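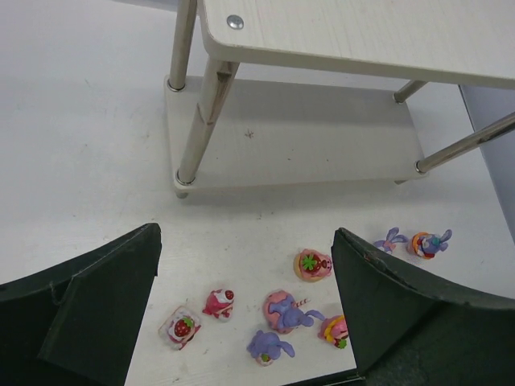
Lodura Shelf Sorting: Data Card

Version of December 4, 2024
Maintainers: Siham Geagea and Shaohua Xiao, Vukero Manipulation Group
Contact for access: Lies De Bruijn

Summary

Lodura Shelf Sorting is a set of teleoperated demonstrations for two-arm robots. The task is to pick out the purple rabbit figurines from a mixed group of small toys and to stand them in a row on the upper board of a low two-level shelf. Figurines of other kinds, such as the strawberry and flower pieces, are to be left on the table. The set was prepared to study whether a policy trained on short, labeled segments places objects more reliably than one trained on whole episodes.

The release contains 448 episodes. Of these, 129 are held out for evaluation and should not be used for training or for the choice of settings.

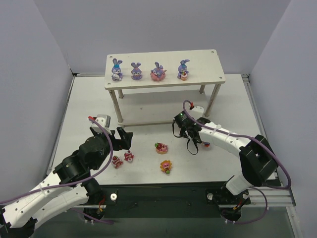

Recording Setup

Two arms are mounted at the front of a walled workspace, one at each corner. Each arm carries a gripper with two fingers and a camera above the wrist. A fixed view of the whole workspace is stored with the wrist views, and all streams share one clock. Joint positions and gripper commands are saved at every time step.

Operators were asked to work at a steady pace and to use whichever arm was closer to the figurine. Handovers between arms are permitted - they are marked in the segment labels. Starting positions were changed by hand before each episode.

Labels

Each episode is divided into reach, grasp, lift, place and release. Zixuan Qiu wrote the labeling guide, and Ignacio Barrios reviewed the segment boundaries. The place segment begins when the held figurine is first above the shelf board and ends when the fingers begin to open.

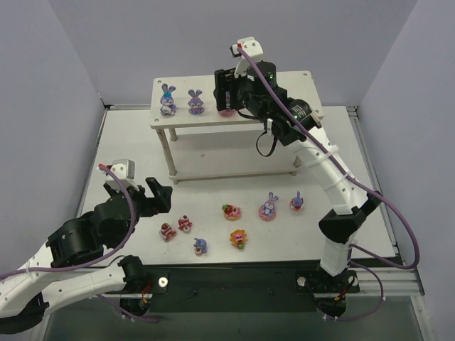 A rabbit that falls over after release is labeled as a failed placement, even if the operator later sets it upright. The second attempt receives its own segments. Users who wish to train only on clean placements should filter on the field place_ok.

Known Limits

In the fixed view, the gripper often hides the figurine during the place segment. The wrist view should be used to check contact in such cases. In 17 episodes the labelers did not agree on the moment of release; both times are given.

All episodes use one shelf design. Results should not be taken as evidence of performance on other furniture.

Terms of Use

The data may be used for research and teaching. Requests for other uses should be sent in writing to the contact named above.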